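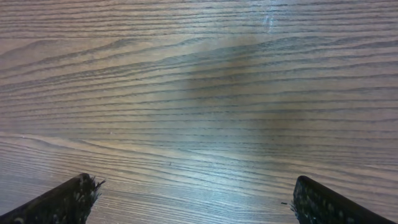 *Wrist camera view of the open gripper over the wooden tabletop. Photo: Judstead Robotics Club*

**Judstead students to enter manipulation event with club-built gripper software**

JUDSTEAD, 26 February 2019 – The Judstead Robotics Club will enter a student team in the tabletop manipulation class of the Vallejo Student Automation Meet in October. The team's entry is a control program named Flostport, written by club members for a two-finger gripper with a wrist-mounted camera.

The manipulation class is scored on repeated pick-and-place attempts. Each team is allowed 100 attempts with objects selected by the judges. An attempt counts only if the object is lifted, moved to the marked zone and released without operator input. Teams scoring 80 or higher advance to the second round, where object positions are not announced in advance.

Flostport is divided into three modules: camera calibration, grasp selection and motion. The calibration module was completed first and is now frozen except for bug fixes. Grasp selection is in testing. The motion module runs at reduced speed under club rules and will stay there until the emergency stop procedure has been signed off by the faculty advisor, Gobnait Ó Súilleabháin.

"The students picked a camera at the wrist, so they have to deal with glare, shadow and wood grain in the same picture as the object," said Ó Súilleabháin. "I asked them to log the bare table first. The program has to report no object when there is no object."

Bare-table testing is assigned to Lakmal Bandara and Trinidad Prieto. The test compares views taken at different camera angles and records each false detection with the gripper position and exposure setting. Grain lines are the main source of false edges in the current version. Prieto is rewriting the edge filter, and the revised filter will be tested against the same log.

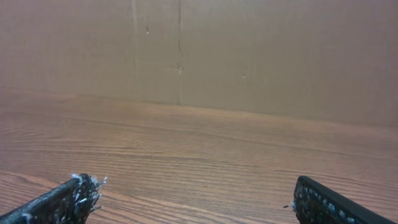

*Gripper fingers open above the table, with the upright cardboard wall behind. Photo: Judstead Robotics Club*

Macarena Ibarra is responsible for the gripper hardware. Her work this term covers finger alignment, pad inspection and a written procedure for pad replacement. Pad condition is entered in the equipment log at the start of each session. The competition rules permit textured pads but prohibit adhesives and suction.

Ariteck, a local automation supplier, is providing the team with spare parts and bench time. The agreement does not include programming assistance, which is barred under the student class rules.

"We supply parts and answer questions about the parts," said Aurelio Vidal, applications engineer at Ariteck. "The code is theirs."

The club meets after school and is open to students in grade 7 and up. Membership is $75 per school year and includes use of shared tools. No programming experience is required. Students joining this term may apply for the documentation and test roles on the competition team.

Registration forms are available from the school office. Media requests should be addressed to Gobnait Ó Súilleabháin, Judstead Robotics Club.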